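Notes for the kitchen talk, second version. Slot is 20 minutes, keep it under. Water on the lectern. Don't read the first bit out word for word, it sounds like a sermon when I do.

# Does the clean table need a system?

## Opening (2 min)

- Start with the question, no hello-and-thanks-for-having-me. "Who here has bought something to help them put the dishes away?"
- Wait for the hands. At Prunley nearly every hand went up, and then people started confessing to second and third purchases.
- My own list: the bamboo drawer insert, the upright plate rack, the tray with the raised lip. Two of those are in the shed.
- Say plainly what I'm arguing. Most advice about clearing and setting a table is written by people selling something that sits on the table. I'd like to see some evidence before I give up any more bench space.

## What we get told (4 min)

I went through the handouts and blog posts the organizing crowd pass around, the ones we've all been forwarded by a sister-in-law. Three claims come up over and over.

1. Everything should travel on a tray.
2. Bowls should be nested by size the moment they leave the table.
3. You should "reset" the surface after every meal, every time.

(Slide: the three claims, large type, nothing else on it.)

Take the tray first. The Grerko pamphlet says a tray will save you 29 trips a week. It doesn't say whose kitchen that was, how far it was from table to sink, or whether there were kids in it. I wrote and asked. I got back a discount code.

I don't mind a tray. I own a few. But a tray is also one more thing to wash, dry and find a home for, and in a small kitchen it ends up living on the table it was supposed to help clear. Ask the room how many have a tray out right now with mail on it. PAUSE HERE, they like this one.

Then the nesting. Nested bowls look tidy in a cupboard, fine. What the handouts skip is that you have to lift three bowls to get the one at the bottom, and the one at the bottom is always the one you eat cereal out of. I've tried it both ways at home. Nesting won on looks and lost on every weekday morning.

## The bowl slide (3 min)

Click. Let them look at it before talking.

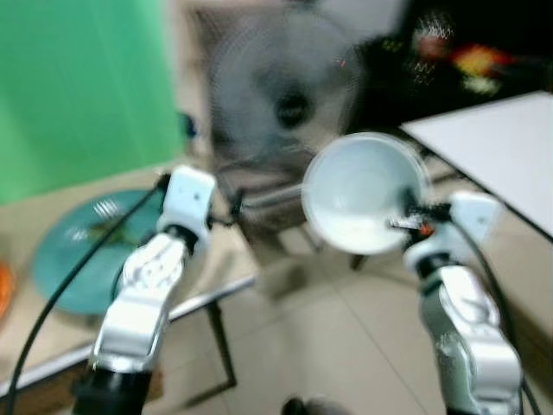

*Slide 6 - white bowl in the air, round teal tray, beige tabletop.*

- Point at the bowl. It's off the table and tipped, with the inside facing us. For a second or so a bowl is the only thing you can think about, and that's the part the systems people leave out. They talk about where it starts and where it ends up.
- Point at the tray. Round, teal, perfectly nice. Ask: would the tray people want the bowl on it? Their rule says yes. Then ask what the tray adds to moving one bowl.
- Somebody will bring up the fan in the background. Good, use it. The magazine version of a dining corner never has a fan, and mine is parked in the kitchen from November until the heat breaks. Any method that assumes I'll put it away first is a method for another house.
- Don't get drawn into the colour of the tray. Lost four minutes to that last time.

## What I tried (5 min)

Be upfront: this is one household and one stubborn person with a notebook. If anybody calls it a study, correct them.

For a stretch last spring I followed the Omodov method to the letter. It scores your table out of 100 at the end of the evening. You lose points for crumbs, for anything "orphaned" (their word), for chairs left out. My best score was 92 and I remember the evening well, as I was cross with everybody in the house and had eaten standing up.

The following stretch I did none of it. Carried bowls by hand, a couple at a time, stacked them however they landed, wiped the table when it was sticky. Things I noted down:

- The table was clear by bedtime on most nights under both.
- I broke one bowl under the method and none without it. I put no weight on that, and neither should you.
- Under the method I stopped using the big serving bowl, there being no slot for it. I missed it.
- The cloth mattered more than any container. A damp cloth hung where I could reach it got used. The same cloth folded in a drawer, per the instructions, did not.

That last point is the only one I'd put money on, and even then not much money.

## Where I might be wrong (3 min)

Have to include this. I get fairly annoyed with speakers who don't.

- If you have sore hands or a bad shoulder, a tray could be the whole answer. Or it could be worse, a loaded tray is heavy. I don't know, and I'd be wary of anyone who says they do without having asked you.
- Big households. With eight at the table I'd probably want some rules myself.
- The Jafarzadeh checklist. I've been rude about checklists, but this one fits on a single card and doesn't try to sell you a basket. I still think half the lines could go. The line about clearing the bowls before the cutlery is decent, and I've kept doing it.
- Some people find the evening reset calming. I find it's a second shift. Both can be so, and I've no business telling the first group to stop.

## Close and questions (3 min)

Ask them to try one week with whatever they already own. Nothing new, no scoring. Write down what annoys them, on paper, near the sink.

Likely questions:

- *"Which tray do you recommend?"* The one in your cupboard.
- *"What about lidded bowls?"* Haven't tried them properly. Say so and move on.
- *"Isn't this just laziness?"* Partly. Ask them what the extra effort is buying.

If there's time left, go back to slide 6 and ask where they'd put the bowl down. If there isn't, skip it and make sure the notebook gets passed around before the break. Bring the spare clicker, the batteries in the old one are going.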